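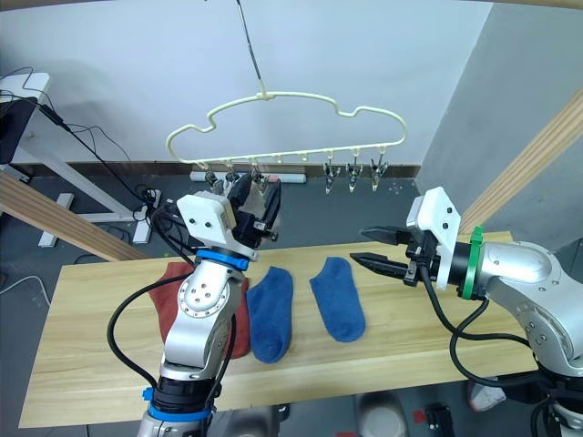
Report on a Visit to the Hundis Laundry and Textile Care Center, Poturham

Purpose of the visit

In April a delegation from the Jemley Residential Services Office visited the Hundis Laundry and Textile Care Center in Poturham. The Office is reviewing how clothing and household linen are handled across its residences, and the current laundry agreement comes up for renewal at the end of the year. The visit took place on a Saturday, when the center opens its work areas to partner institutions and to the general public. This report was prepared by Declan Nepia for circulation to residence managers.

Arrival and reception

Visitors were received at the east entrance at 9:30 a.m. and given a short introduction to the history of the site. The main building was put up as a grain warehouse and converted to laundry use in stages. The thick outer walls keep the finishing hall cool in summer, but they have made it difficult to widen the loading doors, and deliveries still have to be moved from truck to sorting floor by hand cart. Management acknowledged that this causes delays on Monday mornings and expects to add a covered ramp on the north side.

Sorting and marking

The tour began on the sorting floor. Incoming bags are opened, weighed, and divided first by residence and then by fabric. Personal clothing is kept apart from sheets and towels throughout. Each garment carries a heat-sealed label with a residence code and a resident code, applied on first arrival and checked on each visit after that.

The delegation asked about lost items, which remain the most frequent complaint received by our Office. The center recorded 1,270 unclaimed pieces last year from all of its clients together, and most of these were socks and other small articles that are difficult to label. Socks are now placed in mesh bags before washing, one bag for each resident, and the bags stay closed until the load reaches the folding tables. The Office considers this a sensible practice. It should be noted that it depends on residences supplying enough bags, and at least two of ours do not.

Washing and drying

The wash hall operates on two shifts during the week. Towels are washed at a higher temperature than mixed clothing, and deeply colored towels are run separately for their first several cycles to prevent bleeding. Knit items are dried on low heat. Staff explained that fabric softener was withdrawn from towel loads after complaints that the towels no longer absorbed water well. Our own residences reported a similar problem last winter, and the change would be welcome.

Noise in this area is considerable. Ear protection was handed out at the door, and most of the questions were held until the group had moved on.

Folding and finishing

The finishing hall was the part of the visit of greatest interest to the delegation. Towels are folded in thirds lengthwise and then in half, so that they fit the shelving used in most residences. Socks are laid flat, matched by color and length, and paired by turning down one cuff. Unmatched socks are held for 40 days before they are sent to the textile recycler, Kravets, in the neighboring town. Shirts and light jackets go on hangers. Skirts and trousers go on hangers with clips, and these hangers are returned with the next delivery.

The delegation was invited to try the towel fold and found it harder to keep to the standard than it looked. New employees are given three weeks to reach the expected pace.

Public program

In the afternoon the center offered short sessions on home laundry — stain removal, reading care labels, and simple mending. The mending session was full, and several visitors were turned away. The session on care labels drew a smaller group but a lively one, with a long discussion of wool. Handouts were available in the lobby and a set has been placed in the Jemley office library.

Matters for follow-up

The Office will request a written price schedule covering personal clothing separately from linen. The present combined rate makes comparison difficult.

Residence managers are asked to report the number of mesh bags they have on hand and the number they need.

The center has offered to host a second visit for housekeeping staff on a weekday, when the full finishing line is in operation. Managers who wish to send staff should inform the Office before the end of May. Transportation will be arranged from Jemley, and lunch is available at the center's cafeteria at the visitor rate.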